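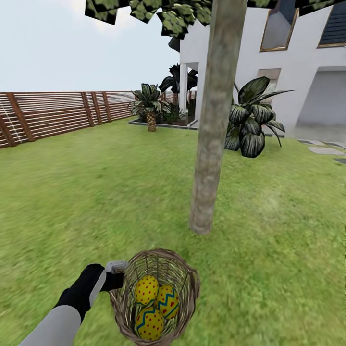
So the Ferkville club has bought into Kubo, and I have been asked by four different people at the ballpark what I think about it. I think what I usually think. I'd like to see the numbers before I get excited, and so far I've seen a flyer.

For those of you who don't follow our league (most of the planet), Kubo is a bat sensor. It's a rubber cap with a chip in it that goes over the knob of the bat, and it talks to an app on somebody's phone. After every swing you get bat speed, attack angle, time to contact and something called a Readiness Score, which I've now had explained to me twice and still couldn't explain to you. Ferkville put them on every bat in the dugout before the season, and the club's newsletter says the hitters have gotten "10 percent better." Better at what? It doesn't say. I read it three times looking for the rest of the sentence.

I asked, of course. The hitting coach was nice about it and told me the 10 percent is bat speed, measured from the first week of practice to the fifth. Okay. That's at least a thing you can measure. But think about when the first week of practice is. It's cold, half the guys haven't swung anything heavier than a snow shovel since September, and they're hitting off a tee in a school gym with a net that sags. By week five they're outside and loose. I would expect bat speed to go up if you taped a walnut to the knob.

What you'd want is a second bunch of hitters, same league, same weeks, doing everything the old way. Then measure both. Lestska would have been perfect for this. They're up the road, they have the same kind of roster (college kids home for the summer, a few guys in their thirties with bad knees), and they're so cheap they still use the batting helmets with the cracked ear flaps. I asked over there whether anyone had timed their swings this spring and got a look like I'd asked whether anyone had weighed the infield.

So we're stuck with game results, and game results are where I get really suspicious. Ferkville is scoring more runs than last year. That's true, and it's the thing everybody brings up to me. They're also playing in the league's other half of the schedule rotation, meaning they've had two extra games against Mundden, and Mundden lost both of its decent starters over the winter. One moved away and the other one says his elbow feels like gravel. Take the Mundden games out and Ferkville's scoring is up by less than a run a game. I did this on the back of a scorecard in the seventh inning of a blowout, so check my math if you like.

The team batting average is up too, but we're talking about 527 at-bats for the whole club. That sounds like a lot until you sit down with it. Move a dozen bloopers from caught to not caught and you've got a different story. I watched at least three of those bloopers personally. One of them hit the shortstop on the shoulder.

Now, in fairness, I should mention Delia Marinescu. Delia keeps the official book for Ferkville and has for longer than I've been writing this blog, and she thinks I'm being a crank. Her argument is that I shouldn't look at the hits at all, I should look at the outs. She says they're striking out less and they're hitting more balls to the right side with a runner on second, and that neither of those has much to do with luck or with Mundden's pitching. She offered to go through her sheets with me at her kitchen table, and I took her up on it.

She's right about the strikeouts, I'll give her that much. They're down, and they're down against good pitching too, including that tall lefty from Lestska who made everybody look silly last summer. On the ground balls to the right side I think she's grading generously. She had a check mark next to one I remember very well, and if that was a man trying to move the runner over then I'm a knuckleballer. He was late on a fastball and it rolled to second base.

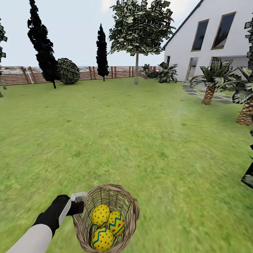
Yellow eggs with red dots and blue zigzags, in the basket over the lawn.

But even if I hand Delia both of her points, I don't see how you get from there to the sensor. The club also hired a new hitting coach, the same one who was nice to me on the phone. He has them taking early batting practice before every home game, which they never did before. He has them choking up with two strikes. I can see that one from the bleachers without any app. If you change the coach, the practice schedule and the two-strike approach, and you stick a rubber cap on the bat, why does the rubber cap get the flyer? I suppose because the coach doesn't come in a box.

I did get to try one. A player who asked me not to use his name let me take some swings in the cage after a game, and I'll report my findings. My bat speed was listed as "developing." My Readiness Score was 40, and a minute later, with no change in me that I could detect, it was a good deal higher. Same bat, same shoes, same sandwich sitting in my stomach. I asked him if his jumps around like that and he said yeah, he mostly ignores that one. Then I asked which ones he doesn't ignore and he had to think for a while. Attack angle, he said. He'd been chopping down on the ball and the number showed him how much, and he fixed it.

That's a real use for it, and I'm not going to pretend otherwise. A kid sees a number, the number matches what his coach has been yelling at him, and he finally believes it. I had a coach in high school who used to do the same job with a broom handle and a lot of shouting. The broom handle was cheaper, but I was also a terrible hitter, so maybe don't use me as evidence for the broom handle.

What bothers me more is the money. Ferkville's infield has a lip behind first base that's going to break somebody's ankle, and the outfield drains so badly that they've had rainouts on days when it had quit raining by breakfast. I don't know what the club paid for the sensors. I've asked and been told it was "a partnership," a word that could mean free or could mean a whole lot of hot dogs. If it was free, fine, swing away. If it wasn't, I'd have started with a load of dirt and a rake.

I also don't love that the kids' camp is going to use them this summer. The flyer says ages seven and up. A seven-year-old needs to be told to keep his eye on the ball and where the water fountain is. I can picture the drive home already, some poor kid in the back seat explaining his time to contact to a father who wants to know why he swung at the one over his head.

Delia and I have a bet on, by the way. I said that over the second half, with Mundden off the schedule, Ferkville's runs per game drop back to roughly where they were last year. She said they won't. Loser buys pie at the place across from the Ferkville lot, and she picked the pie before we'd even shaken on it, so she's feeling pretty confident. The strikeouts aren't part of the bet — I wanted them left out and she noticed why.

Next home stand is against Lestska, and the lefty should get one of the starts. I'll have my own pencil.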